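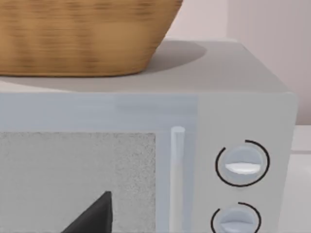
Section 4: Planting up your Betstead raised bed

Now that the frame is level and the corner pins are in, you can get on with the part we all look forward to!

1. Line the base with the sheet supplied, letting it run a little way up each side.

2. Fill with compost to 10 cm below the rim. It will sink over the first few weeks, so keep a spare bag handy.

3. Soak your bare-root shrubs in a bucket while you dig the holes (March is a lovely month for this, if the ground isn't frozen).

4. Set the plants 58 cm apart, firm them in gently with your heel and water well.

Note: the longer Tesico bed measures 112 cm across, and you may find it easier to plant the middle first and work outwards.

Caution: a filled bed is very heavy. Please don't try to drag or lift it, even with a willing friend at the other end.

Spare pins are part number 391.

Guide revised by Aqeel Kazmi, July 29, 2020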